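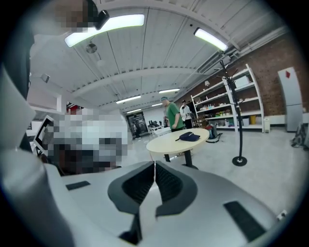

Fig. 4. Hand-held gripper, finger pads facing, narrow gap between them.

4.2 Checks before each session

1. Look at both finger pads. Grooves clean, no chips. Wipe with dry cloth only.
2. Close the jaws slowly, open, close again. 5 times. Should feel the same every time.
3. Check the slot between the pads for grit.
4. Write the cycle count on the Avlow sheet. Change pads at 1,000 cycles, sooner if they slip.
5. Tell people in the room you're starting. Keep some 4 feet clear on all sides.

CAUTION: Fingers out of the jaws befor power on. No loose sleeves, no lanyards.

NOTE: Bags and caps off the work table first. Walkways stay open, all shifts.

NOTE: Pads from the older Novcombe kit dont fit. Do not file them down.

6. Anything odd, stop. Tag the tool, tell Qianru Zou. No home repairs.

Related items
Avlow cycle sheet, blank
Tang pad replacement, step by step
Hustcombe shop floor rules (July)
Form 173, tool out of service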